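The Zimbridge is sold as a bench arm with a two-finger gripper and a wrist camera, and the firm pitches it at small workshops that sort and tidy hand tools. I ran it for 6 days on chrome sockets, which are a poor choice for any vision system - shiny, round and inclined to roll.

Setup took one evening. Calibration is done from the supplied software and the manual covers it properly, apart from page 163, where two of the cable labels are swapped. 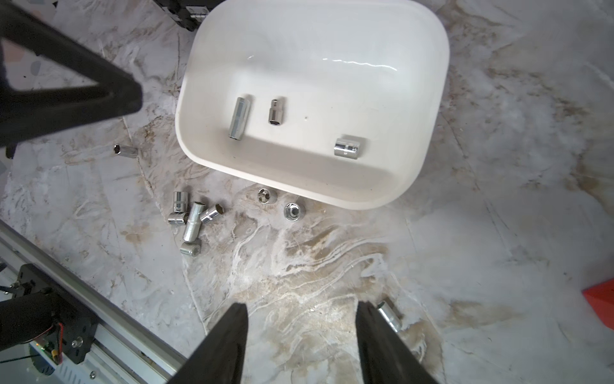

*Socket sorting into a white basin, wrist camera view.*

Grip on short sockets lying on their side was reliable at the default force. Deep sockets needed a slower close, set under Motion > Fingers. Sockets standing on end were the weak point: the fingers tended to tip them unless the approach height was lowered by hand. Glare caused a few false picks until I moved the lamp.

Support was good. Denise Ashworth answered ticket 2613 the same day with a patched profile.

Recommended for light parts. Wait for the June firmware if you need upright picks.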